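In Praise of the Nearly Empty Fruit Basket

I have strong feelings about fruit bowls, and I have been told they are too strong for a person who lives alone and eats a normal amount of fruit. But I grew up in Cunville, where every kitchen had a big bowl on the counter and every bowl was filled until it slid. My mother bought apples in 18-pound boxes at the end of the summer and poured them in like gravel. The ones on top were lovely. The ones at the bottom we found in December, by smell.

So for years I did the same thing, because that was what a bowl was for. Then I moved, lost the bowl somewhere between apartments, and bought a round wicker basket at the Saltell flea market on a Wednesday morning when it was mostly dealers packing up. I came home and had one apple in the house. I put it in the basket and went to hang my coat, and when I came back into the room I stopped and looked at it for a good long minute. An apple! I had owned thousands of them and I don't think I had ever looked at one.

That was 16 years ago and I have not filled a basket since.

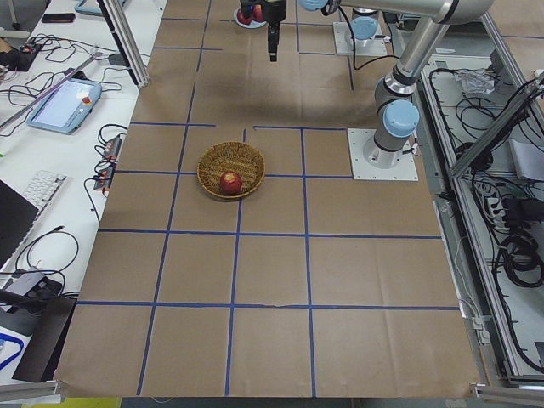
One red apple in a woven basket, on brown paper and blue tape.

A basket does something for fruit that a glass or china bowl can't. The golden brown of the weave is such a good color next to red, warmer than white and a lot kinder than steel. The rim holds a bit of space around whatever you put inside it, so a single apple sitting off to one side looks settled there, as if it had picked its spot. You don't need a pretty table, either. I will happily put a basket on brown paper, on an old door, on the dryer. Plain brown paper may be my favorite surface of all (I used it under every Thanksgiving dinner for a while and let the kids draw on it), and it costs next to nothing.

People push back on this, and some of the pushback is fair. A family of five can't live out of a basket with one apple in it. Of course not! Keep the rest in the refrigerator, where they last far better anyway, and bring out one or two at a time. My sister's objection is that it looks stingy when guests come. I see her point, but I have watched guests at my place walk past a heaped plate of cookies and pick up the lone apple, turn it over in their hands, and ask what kind it is. Usually I don't know. I buy them from the Strebel orchard stand and the signs there blow off.

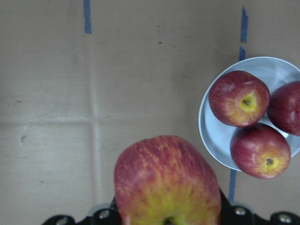

Look at the Skin

Get your face down near an apple and the word "red" starts to seem lazy. There are streaks of yellow in it, and the red runs up and down in fine lines over a yellow-green ground that shows more in some places than in others. The shape is never quite a ball. The top may be a little flat, the sides bulge out, and near the stem everything dips into a small dark hollow. I love that hollow. I could do without the waxed, even-colored apples the big stores in Trirkau stack in pyramids, where every one has been picked for looking like its neighbor.

My rule now is 2 pieces of fruit at most in the basket, and they get eaten before others go in. I waste almost nothing. I also eat more fruit than I did when there was a mountain of it, and I have no theory about that except that one apple seems to be asking for something and a mountain is just furniture.

If you have a full bowl on your counter tonight, try moving all but one to the crisper drawer. Leave it a week and see if you miss the pile.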